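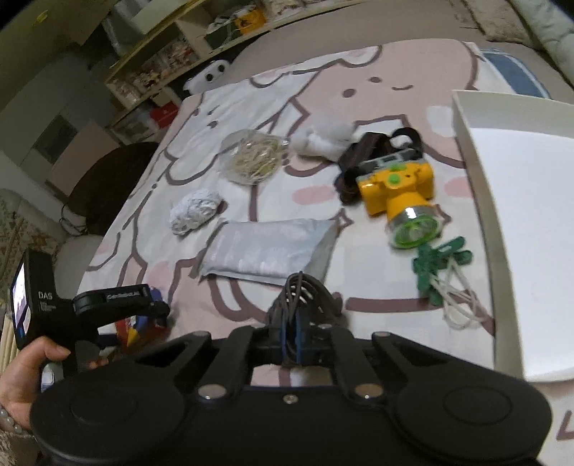 Kleinkram auf dem Bett: Stirnlampe, Beutel, Plüschtiere und rechts eine offene weiße Box.

Über uns

Trikero ist ein kleiner Ordnungsdienst für Wohnungen, in denen Kinder leben. Wir kommen zu Ihnen nach Hause und räumen gemeinsam mit Ihnen auf, meistens in Kinderzimmern und Schlafzimmern, manchmal auch im Flur. Wir sind ein Team von 5 Personen und arbeiten immer zu zweit.

Gegründet wurde Trikero von Úna McGrath. Sie ist in Irland aufgewachsen und hat Deutsch erst als Erwachsene gelernt, und weil sie diese Seite selbst schreibt, bittet sie um Verständnis, wenn ein Satz etwas steif klingt. Ab hier schreibe ich also in der ersten Person.

Ich habe früher in einem Lager für Ersatzteile gearbeitet, bei der Firma Kalum. Dort hatte jedes Teil sein Fach, und das Fach hatte eine Nummer. Meine eigene Wohnung sah ganz anders aus. Mit zwei Kindern im Haus lagen die Taschenlampen bei den Socken und die Wäscheklammern im Bett. Ich habe dann versucht, die Regeln aus dem Lager zu Hause anzuwenden, und das ist vollständig gescheitert. Ein Kind liest keine Nummern. Von diesem Versuch ist nur eine Gewohnheit geblieben, die wir heute bei jedem Kunden benutzen: Alles kommt zuerst auf eine helle, große Fläche. Fast immer ist das Bett dafür am besten geeignet.

Auf dem Bett sieht man die Dinge einzeln. Eine gelbe Stirnlampe gehört nicht zu den Plüschtieren, auch wenn beide zusammen aus derselben Ecke gekommen sind. Eine grüne Klammer mit einer Schnur daran kann Spielzeug sein oder Haushalt, das entscheidet die Familie und nicht wir. Zerknülltes Papier fragen wir trotzdem ab. Bronwyn Whitcombe hat einmal eine Kugel aus Folie weggeworfen, die ein Planet war, und sie erzählt davon bis heute jedem neuen Kollegen.

Wenn alle Dinge besprochen sind, beginnt das Einräumen. Wir benutzen gern niedrige, offene Boxen ohne Deckel. Ein Deckel ist für ein vierjähriges Kind ein zusätzlicher Arbeitsschritt, und für mich am Abend auch. 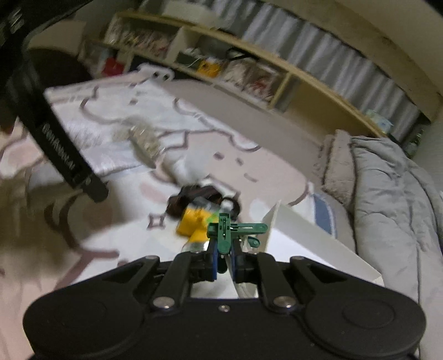 Möbel verkaufen wir nicht. In den meisten Zimmern steht schon ein Regal, das gut genug ist, und wir empfehlen lange und niedrige Regale mit offenen Fächern, welche das Kind vom Boden aus erreicht. Bücher kommen stehend oder in kleinen Stapeln hinein. Packungen, die noch verschlossen sind, bekommen ein eigenes Fach, damit man sie nicht zweimal kauft. Der Teppich bleibt am Ende frei zum Spielen, soweit das in einem bewohnten Zimmer möglich ist.

Kofi Baidoo ist bei uns für die Termine zuständig und gibt außerdem den Kurs „Das halbe Regal“. Der Kurs findet im März statt und hat 18 Plätze. Man bringt nur eine Schublade mit, bitte mit Inhalt. Aroha Merrick und Ashton Gilchrist fahren zu den Familien, zusammen mit Bronwyn oder mit mir. Ashton übernimmt auch Schrauben, die locker sind, und Regalböden, die sich biegen.

Was wir nicht machen: Wir putzen nicht, wir entsorgen keinen Sperrmüll und wir fotografieren Ihre Wohnung nicht ohne Ihre Erlaubnis. Wir werfen auch nichts weg. Jede Sache, die das Haus verlassen soll, kommt in eine Tüte neben der Tür, und Sie schauen noch einmal hinein.

Ein erster Besuch kostet nichts. Danach rechnen wir nach Stunden ab, die Preise finden Sie auf der Seite „Angebot“. Am Freitag, 8. August, ist unser Büro geschlossen. Telefonisch erreichen Sie Kofi vormittags unter der Durchwahl 321, per Formular erreichen Sie uns jederzeit. Bitte schreiben Sie dazu, wie alt die Kinder sind und um welches Zimmer es geht.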